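Home / Books / Poetry / Borkitz Road

Borkitz Road: Poems by Elsie Lockwood
With recorded readings and clarinet music by Trevor Hulme

Hardcover with download code
Published by Stockdale Books
$32.00
In stock

Borkitz Road is Elsie Lockwood's first full-length collection. It follows one street in the river town of Welance, from the ferry landing at the bottom to the closed dairy at the top, and the poems are arranged in the order you would come to the houses if you walked uphill. Lockwood lived on the street as a child and moved back to it as an adult. Most of the poems are short and few run over a page. The longest, "Inventory for the Dairy," takes up most of the last section and is the one she usually reads last at events.

The book is divided into 4 sections: Landing, Lower Road, Upper Road, and Dairy. Each section opens with a prose paragraph taken from the notebooks Lockwood kept while she was writing. The notebook pages have been lightly edited for spelling, and some names have been changed at the request of the families.

Every copy comes with a code for the audio edition. Lockwood reads the complete text and Trevor Hulme plays clarinet between the sections and under a few of the poems. The two have performed the work together in libraries and bookstores, and the recording keeps to the order of their live program. The music is Hulme's own apart from the ferry tune in Landing, which is traditional.
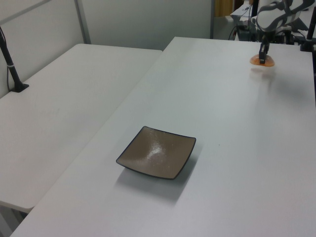

What's in the package

- Hardcover book, 68 pages, sewn binding, ribbon marker
- Printed card with download code for the audio edition
- Folded sheet with the notes to the poems and the music credits

The notes are on a separate sheet so that they can be kept open next to the poem. They give the meanings of local words, the dates of the floods mentioned in Lower Road, and the sources for the lines quoted from the ferry logbook. If your copy arrives without the sheet, write to us and we will mail one.

About the editions

Borkitz Road is available in 2 editions. The hardcover described on this page is the standard edition. The paperback has the same text and page numbering, so groups can use both together, but it does not include the ribbon or the audio code. Paperback buyers can purchase the audio separately from the Stockdale Books audio page.

We do not plan to issue an e-book. Several of the poems in Upper Road are set in facing columns and the line breaks do not hold on small screens. Readers who need large print should ask for the large-print PDF, which we send free with proof of purchase of either edition. The columns have been reset one after the other in that version - Lockwood made the changes herself and prefers them in one case.

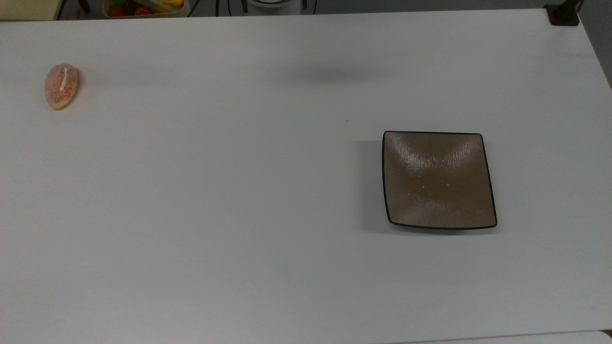 An orange piece and a square brown plate on a white table.

Using the audio edition

Go to the download page printed on the card and enter the code. You can save the whole recording as one file or take the sections separately. The files play on any phone or computer and do not require an account with us. The code can be used again if you change devices, but please don't post it publicly.

Track titles match the section titles in the book. Hulme's interludes are listed on their own so that they can be skipped. There is no spoken introduction.

Readings and launch

The launch reading is at the Patau Bookshop in Welance on Dec 6, 2025, starting at 7 p.m. Lockwood will read from the first and last sections and Hulme will play. Admission is free but seats are limited, so please reserve with the shop by phone or in person. The hardcover will be on sale at the same price as here, and Lockwood will sign copies after the reading. She is happy to sign books bought elsewhere.

Doors open half an hour before the start. The reading room is on the ground floor and the entrance from the parking lot has no steps. Coffee and tea are served in the front of the shop until the reading begins.

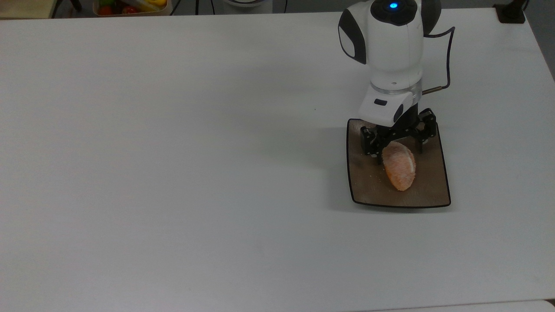

Customers who can't get to the launch can order a signed copy through this page. Choose "signed" from the menu before adding the book to your cart. If you would like a dedication, type the name exactly as it should appear in the notes box at checkout. We can't add longer messages. Signed copies are mailed in the week after the launch, and unsigned copies ship within two business days.

For book groups and teachers

A set of discussion questions is available on request. It was put together with a reading group in Welance that worked through the book one section per meeting. Teachers may copy up to three poems for classroom use without writing to us for permission. For anything beyond that, or for performance of the music, please contact the rights desk.

Group orders of ten or more copies receive a discount, which is calculated in the cart. The discount applies to both editions and they can be mixed in one order.

Product details

Title: Borkitz Road
Author: Elsie Lockwood
Music: Trevor Hulme
Publisher: Stockdale Books
Format: Hardcover, sewn
Pages: 68
Language: English
Audio: Included by download code

Shipping and returns

Books are shipped in cardboard mailers. Unsigned copies can be returned within 30 days if they are in new condition and the code has not been used. Signed and dedicated copies can't be returned unless they are damaged. Report damage by e-mail with your order number, and keep the mailer until you hear from us.

Related titles

Ferry Logbook, a facsimile (paperback)
Borkitz Road, audio edition only
Borkitz Road, paperback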